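Cleaning and Placing Glazed Ceramic Vases

By Jeptoo Owino
March 7, 2018

Crackle glaze is a network of fine fractures in the glass layer. Water can pass through it into the clay body, so treat any crackled piece as porous unless the maker says otherwise.

Dusting
Use a dry, soft paintbrush. Microfiber snags on raised texture and leaves lint in the lines.

Washing
Lukewarm water, one drop of dish soap, soft sponge. Limit contact to 20 seconds per side and do not submerge. Dry upside down on a folded towel for 8 hours before putting the piece back on a shelf. Trapped moisture shows up as a gray bloom under the glaze and may take weeks to clear.

Hard water rings
Apply white vinegar diluted with an equal volume of water, on smooth glaze only. Rinse twice. Metallic luster and gold trim should not touch acid at all.

Stabilizing tall pieces
A narrow base tips easily. Pour 300 grams of dry sand into a zip bag, press out the air and lower it into the vase. Add four felt pads underneath. Museum wax holds well on sealed wood but can lift an oil finish — test it on the back edge first.

Fresh flowers
Place a glass or plastic liner inside. Change the water every two days and check the outside of the base for damp when you do.

Chips
Fill with two-part epoxy putty, sand with 400 grit once cured, then tint with acrylic. The repair is cosmetic and will not hold water.
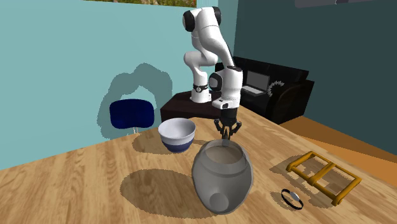 Image source: Bunari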